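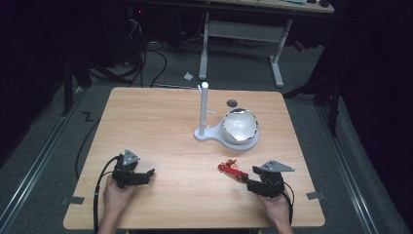
Trenell's spring show of egg tempera panels opens in March, with 19 works by Gualtiero Fontana. He mixes his own paint from yolk and dry pigment and works in thin layers, up to 40 on the larger pieces. Most are still lifes on bare tabletops, with the light honey color of the wood grain left to show between objects. Red is used sparingly, often as one small shape lying flat on the wood.

The panels come from two series, Bassi and Cason. The Bassi pictures are older and darker, and several have not been shown before. The largest Cason panel is priced at 3900 — the rest are on loan and not for sale.

Doors open at 10 each morning. Fontana will give a short talk on gesso and panel preparation at the Nalider studio later in the month. Sign up at the front desk.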